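Bellura Community Help
Topics > Meeting Rooms and Shared Spaces > Booking and Cancellation

Recurring reservation of a public study room by a small tenants' association

Posted by HallwayMinutes

Our tenants' association has met once a month in the reading room of the Bellura branch library for the past 2 years. The reservation has always been made by telephone. We were recently informed that all group reservations must now be submitted through the Wukis booking system, and that a recurring reservation is no longer offered under the account type we hold.

The association has 34 member households. Attendance at an ordinary meeting is 12 or fewer, and we use the one long table. We do not charge admission, serve food, or invite outside speakers. Under the former arrangement we were classed as a "neighborhood group." The new system lists only "individual," "nonprofit organization," and "commercial." We have bylaws and a bank account, but we are not incorporated.

I would appreciate guidance on the following. Which account type should an unincorporated association select? Is it permissible for one member to reserve the room under an individual account each month on behalf of the group? If the library declines the request, is there a process for review? The notice we received states that unclaimed evening times will be released to the general public, and we would prefer not to lose ours.

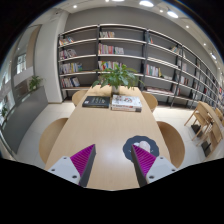
Bellura, February

Additional information, as requested in the comments: the notice was delivered by email and refers to "Section 9, Use of Rooms by Groups." The link in the email leads to the system's front page and does not lead to the section itself. The desk staff were courteous but were unable to locate a printed copy. Our next meeting falls in the coming month, and the evening is still shown as open on the calendar.

3 replies

Posted by Timamitz_Reader

Please see Section 9. It is all covered there. Individual accounts are for individuals.

Posted by FormerBranchClerk

The reply above is correct as to individual accounts but does not address the remainder of the inquiry. I processed room requests at a neighboring branch for several years and offer the following, with the caution that each branch may adopt its own supplement.

An unincorporated association should ordinarily select "nonprofit organization." In most library room policies the term describes the purpose of the group and does not require a certificate of incorporation. The form may ask for a tax number. If the field cannot be left blank, submit the paper form at the desk and attach a copy of your bylaws, together with a short letter signed by two officers stating that the group is not operated for profit. Retain a stamped copy of everything you submit.

I would advise against the use of a personal account. The person named on the reservation is responsible for the condition of the room, the return of the key, and any fee assessed for late departure.

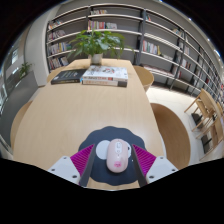 A member who is willing to accept that responsibility once may be less willing to accept it every month, and a change of officers would leave the association with no booking history of its own. Libraries often give weight to that history when two groups request the same evening.

With respect to recurring reservations, inquire whether the branch will accept several single dates on one form. This was permitted at my branch even when the word "recurring" had been removed from the policy. Submit the dates on the morning the calendar opens. Our calendar opened at 9 a.m., and the evening times were usually taken before noon.

A denial should be provided in writing with the section of the policy on which it rests. Address your request for review to the branch manager first, and to the library board only if the manager upholds the denial. Keep the letter to one page.

Posted by BjarnasonStreetTenant

We are in a similar position in the Bjarnason Street building. We selected "nonprofit organization," wrote "none" in the tax number field, and the form was accepted. Approval took 12 days. I cannot say whether this will be the result in every case.

Please note that the confirmation email was placed in our junk folder, and that the reservation is canceled automatically if the link in it is not opened within 2 days. We lost our first date in this manner. The second request was approved without difficulty.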